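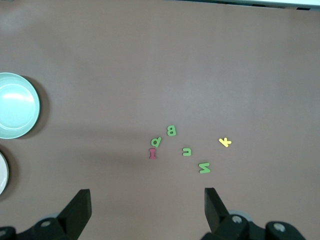 The green bowl on the table

World Cinema Board > Festivals and Streaming > Phetsri (spoilers after the first post)

marenka_t
16/02/2021
I watched Phetsri last night on the Cultar platform and I would like to hear what other people think, especially about the last part. For those who did not see it: it is the second feature from the Trenari company, the same people who made Cina. A woman comes back to her mother's village to sell the house, and she stays much longer than she planned. The film has 2 languages and the subtitles do not show which one is spoken. I think this is a big mistake, because the daughter changes language when she lies. I noticed it only in the middle of the film, by the sound.
Please no spoilers before the first reply. After that, write what you want.

oldprojector
I noticed the same thing with the subtitles. In the cinema version one language was in italics. I saw it in a small hall with 398 seats and maybe a third of them were taken, and people laughed at the market scene because it was clear she was lying to the buyer. At home my wife did not laugh at all. She thought the buyer was simply stupid.
About the ending: I believe she sold the house. The key is on the hook in the last shot, and she never put it there while she lived in it.

marenka_t
Thank you, I did not know about the italics. Does somebody know if the disc will have them?
I don't agree about the key. The neighbor also has a key, we see it when he brings the rice. It can be his.

quietrow
The neighbor's key has a string on it. The one on the hook doesn't.
But I have a different problem with this film. It is 2 hours and the first forty minutes are a woman walking through rooms. I liked Cina very much. Cina was also slow, but something was always going to happen, you felt it. In Phetsri I felt that the director was afraid to begin.

dovetail77
I must defend the rooms! For me it was the best part. She goes in each room and does one small thing that her mother did, she closes the shutter, she moves the chair, and she doesn't know she is doing it. Later the aunt says "you walk like her" and I cried like a child. Without the forty minutes this sentence is nothing.

quietrow
I understood it after three rooms. There are seven.

dovetail77
Then you are a faster viewer than me :)

oldprojector
Can we talk about the sound? In the kitchen at night there is a low noise, like a refrigerator, but they have no electricity in that part of the story. I listened two times with headphones. I think it is the road from the beginning of the film, played very slowly.

lint_and_dust
It is a mistake in the Cultar stream. My copy has this noise also in the scene by the river. I wrote to them and they answered that they are checking. So please don't build a theory on it.

oldprojector
I heard it in the cinema too, so it can't be only the stream. By the river I did not hear it, this could be their mistake.

lint_and_dust
OK, then I take back half of what I said.

marenka_t
Does anyone know what happened with the longer version? I read on another board that Trenari cut a whole story about the brother. In the film he only calls on the phone, and his voice is so present that I was sure he would arrive.

tamsin_b
There were 662 comments under the trailer and half of them asked about the brother. He is in the trailer for one second, standing at a bus. The director said in a radio talk that the scenes were good but they made the sister's decision too easy to understand. The longer version was shown once, in May, at a school screening. I was not there, I only know a person who was.

quietrow
So they cut the brother and kept seven rooms. I rest my case.

dovetail77
You should watch it again in one year. I disliked Cina the first time, I even left before the wedding, and now I have the poster at home.

quietrow
Maybe I will. If they fix the subtitles, I will try, this I can promise.

marenka_t
I wrote to Cultar about the italics. When they answer, I will put it here in the thread.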